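Slipjoint (pocket knife)

A slipjoint is a folding knife that stays open by spring pressure alone. There's no lock. I've been keeping this entry up for a while now, and since my notes on the subject got a bit out of hand (sorry, Anoma!), I've tried to put the basics first and the arguments last.

How it works

Inside the handle there's a long strip of springy steel, called the backspring, that runs along the spine. The rear end of the blade, called the tang, pushes against it. When the blade is fully open, a flat spot on the tang sits flush under the spring, and the spring holds it there. Push on the back of the blade hard enough and the spring gives, the tang rolls past, and the knife folds. That's the whole mechanism, and I still think it's lovely.

The sound a knife makes when it snaps open or shut is called walk and talk by collectors. "Walk" is how smoothly the blade travels, and "talk" is the snap at the end. A good one sounds like a light switch in an old house. A bad one sounds like nothing much, or it crunches, and if it crunches you should clean the joint before you blame the maker.

Half stops

Some slipjoints pause when the blade is at a right angle to the handle. That pause is the half stop, and it comes from a second flat ground into the tang, so the tang is squared off there instead of rounded. People who like half stops say they give your fingers a moment to get out of the way when you close the knife. People who don't like them say the action feels choppy. I used to be firmly in the second group, then I carried a Grumow two-blade for most of a year and came around completely — now I miss the stop when it isn't there.

Pull

Pull is how hard it is to open the blade with the nail nick, and it's usually rated from 1 to 10. There's no gauge behind the number. It's a feel thing, and two people will hand the same knife back and forth and disagree. In my own notes a 5 is easy for anyone with ordinary fingernails, a 7 is stout, and anything over 8 is what Blagoje Radulović calls a nail breaker. He's the one who taught me to pinch the blade and leave the nick alone on a stiff knife.
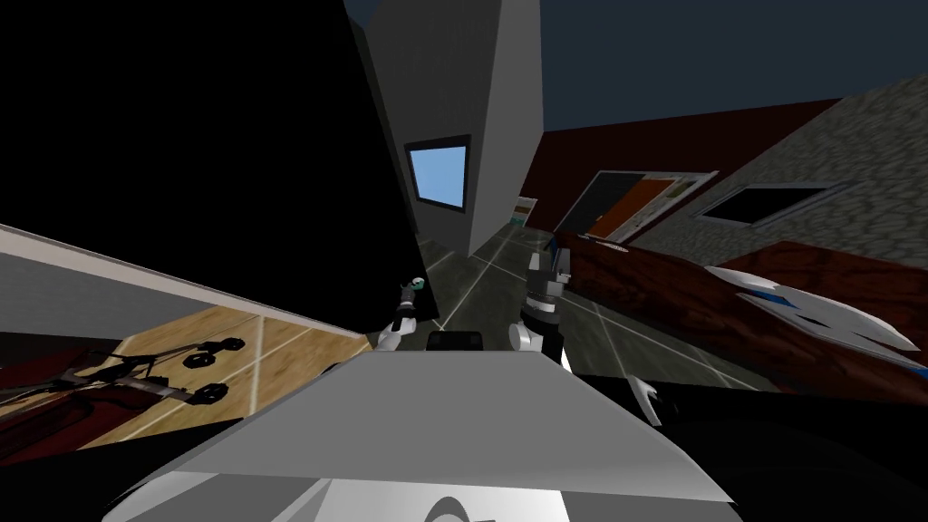
Simulated view, tilted, with two grippers reaching forward.

Pull can change over time. A new knife often loosens a little as the tang and spring wear in against each other, and a drop of light oil at the pivot helps. Dirt does the opposite. Pocket lint packed down in the blade well can stiffen a knife by what feels like two whole points, which I learned by complaining loudly at a Friday meetup about a Clenow that only needed a toothpick and some warm water.

Common patterns

Slipjoints are sorted by pattern, meaning the handle shape plus the number and kind of blades. The ones you'll bump into most:

Trapper: two long blades, a clip and a spey, both hinged at the same end.
Stockman: three blades, usually clip, sheepsfoot and spey, in a gently curved handle.
Barlow: a teardrop handle with an extra long bolster, one or two blades.
Peanut: a tiny two-blade that disappears in a coin pocket (and in the wash, ask me how I know).
Sodbuster: one broad blade, plain handle, no bolsters. A work knife.

Makers bend these rules all the time. The Trirholm trapper has a wharncliffe where the spey should be, and Valbona Papadopoulos won't call it a trapper at all. I do, but I say it quietly when she's near.

Custom and small-shop work

Most of the fuss among collectors is over fit. You want the spring flush with the liners in the open, closed and half-stop positions, and that takes patient hand work. Zlatko Nikolaidis, who builds under the Grgić name, makes 18 knives in a batch and has a waiting list that I've been on since September. Hüsnü Altıntaş has one of the early jigged bone ones. I've held it up to a window and couldn't find light between the spring and the liner anywhere.

Care

Carbon steel blades will go gray and blotchy with use. That's patina and it's fine. Red rust isn't, so wipe the blade dry after fruit and put a little oil on it before storage. Don't leave a carbon knife in a leather slip for months, as the leather can hold moisture against the steel.

See also: backspring, nail nick, friction folder, lockback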